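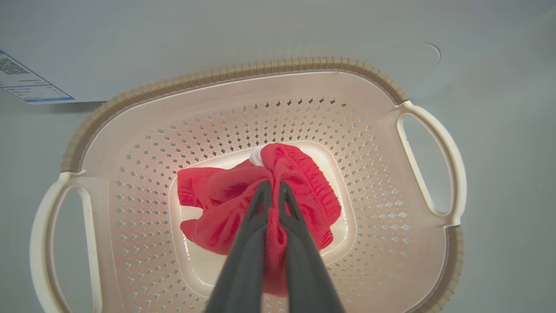 Unit 4: Laundry Handling in Small Residences
Course notes, Valquíria Siqueira
Ultville evening program, September intake

4.1 Carriers

A laundry carrier is specified by four things: wall type, base, rim and handles. Perforated walls let air reach the contents. A solid base panel holds grit and small items (buttons, coins) that an open base would drop on the floor. Loop handles on the short ends keep the load close to the body and suit two-handed carrying.

Inspect the carrier before each use. Run a hand around the inside and feel for cracks between the perforations — a split strand will catch knitwear. Wipe the base panel.

4.2 Position at the machine

With a front loader, set the carrier on the floor directly below the door. Items dropped in transfer then land in the basket. Leave room for the door to swing. 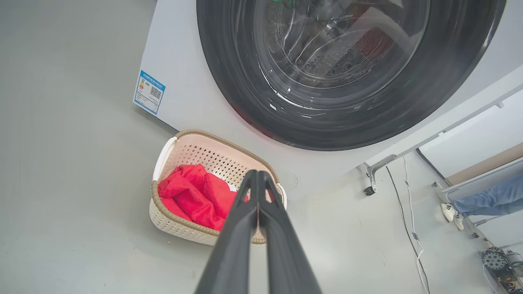 Fig. 4.1. Basket on the floor beneath a front loader, red garment inside. Energy label on the front panel, beside the door.

4.3 Sorting

Reds are washed alone or with darks for the first three cycles. Read the care tag on every garment, including ones you think you know. Tags on outer clothing are usually in the side seam or at the neck.

Default setting for mixed colors in this course: 30 °C, medium spin. Deviations go in the log with the reason.

4.4 Unloading

Turn the drum by hand once and look along its upper edge. Small items cling there and get left for the next load. Check the fold of the door seal as well.

4.5 Exercise

The Amaral and Skirner households kept laundry logs for the same period. Amaral recorded 57 loads, Skirner almost the same number. Durkema handout 2 has both logs. Compare the share of loads washed at the default setting and list items found in the drum after unloading. One page, tables allowed.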